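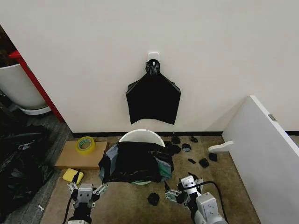 Motorsport Event Operations
Week 5: When teammates collide

Reading: the Fokindale race report (course folder). Read the stewards' pages twice. They were written at speed and it shows.

The case. Kasden ran two cars in the July round at Fokindale. On lap 9 they met at the hairpin, where there was room for one. Both retired. The team's statement called it "a racing incident", the usual phrase when you own both cars.

What the stewards ask
1. Was the car behind alongside before the turn-in point?
2. Did either driver move under braking?
3. Did anyone leave the other a car's width?

Note that "who is paid more" isn't on the list. Dumisani Venter, driving the second car, raised it anyway.

Outcome. No penalty to either driver. The team was fined $4000 for a late response to the stewards, and another $400 for sending someone who hadn't watched the footage.

Terms
Racing incident – contact with no driver mostly to blame.
Team order – an instruction over the radio, often given in code and often ignored.

For the tutorial
Compare Kasden's statement with the one Jarkeck put out after its own clash at Sethi. Which one apologises? To whom? Bring a paragraph, and leave your favourite driver's honour at home.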